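3.2 Study sites and working conditions

Observations were carried out at two sites, a packing hall in Clundby and a smaller assembly workshop in Pravby. Both sites had kept a mask rule for floor staff after it was dropped elsewhere in the company, mainly on account of fine cardboard dust. Disposable surgical masks were handed out at the start of each shift. Workers could take a new one at any time, but records from the supply cabinets show that most used a single mask per shift.

The sample consisted of 175 workers, of whom 19 wore glasses for the whole of the working day and a further group wore them only for close work. Workers who changed between glasses and contact lenses during the study period were kept in the full sample but left out of the paired comparison in Section 4. Temperature and relative humidity were logged at head height near each workstation. The Pravby site has no air conditioning, and its readings followed the outdoor values closely through April.

Comfort was rated on a paper form with a scale from 1 (no discomfort) to 6 (severe discomfort). Separate items covered pressure behind the ears, heat around the mouth, skin irritation, fogging of lenses, and difficulty being understood. The form was adapted from one used in an earlier survey by Azevedo, with two items on hearing protection removed. Wording was checked with shift leads at both sites before use. Forms were filled in at the end of the first and second half of each shift, which allowed changes over the day to be compared within the same person.

Glasses and mask loops share the same small area behind the ear, and the upper edge of the mask meets the lower rim of many frames. We therefore recorded frame type (thin metal, thin plastic, thick plastic) and lens shape for every worker who wore glasses. Figure 2 gives an instance of round, thin-framed glasses worn together with a surgical mask.

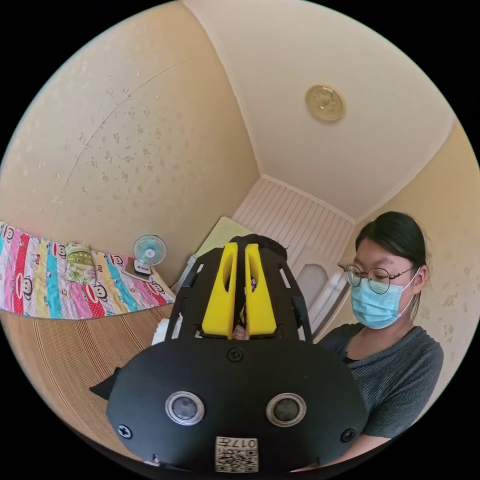 3.3 Fogging and speech measures

Fogging was scored separately from general comfort. Each worker with glasses kept a tally card and marked it whenever fogging made them stop or slow down. Marks made within one minute of each other were treated as a single event. Cards were collected at the end of the shift and entered by one of two coders – disagreements over unclear marks were settled by Touran Kordestani, who had no contact with the workers.

Speech was tested with short word lists read aloud by one worker and written down by another at a fixed distance. In total, over 900 words were read across the two sites. Lists were balanced for words with soft consonants, which earlier work suggests are lost first when the mouth is covered. Background noise was measured before each reading, and readings taken while the Prinside conveyor line was running were analyzed as a separate group.

Missing comfort ratings were not filled in. Where a worker returned only one of the two forms for a shift, that shift was dropped from the within-person analysis but kept in the site averages.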